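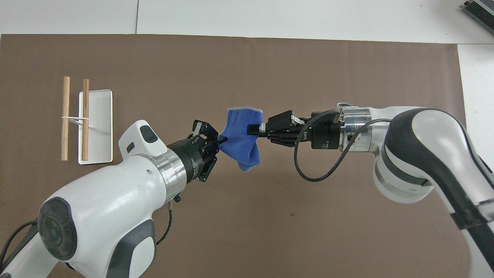
Vuvlow two-arm kit, anyone bought one?

mathis_gautier
20 May 2021
We're looking at the Vuvlow kit for towel handling. Two arms, two parallel grippers, software licence for a year. Chettiar quoted us a 30 day trial. Has anyone run it on microfibre?

plernel_fan
Had one since September. Hard parts are fine. Cloth is where you earn your money. One gripper pinches the edge and the other has to find the far corner, and with a towel hanging in folds it guesses a lot. We got 37 folds an hour at best.

crebelo
37 is low. We get more than that with the same grippers, but we put brown paper down first. A blue cloth on a white bench was fine, white on white was hopeless.

plernel_fan
We use paper too. It's the handover that's slow — the open jaws go in, miss, back off and go again.

dowel_and_peg
Watch the gripper cable. Ours loops underneath, and it caught a towel twice. Chettiar sell a cable sleeve for 400, or use tape.

crebelo
400 for a sleeve is daft. Velcro ties work.

mathis_gautier
Thanks. Does the trial include the second gripper, Carolina?

crebelo
Ours did. Get it in writing.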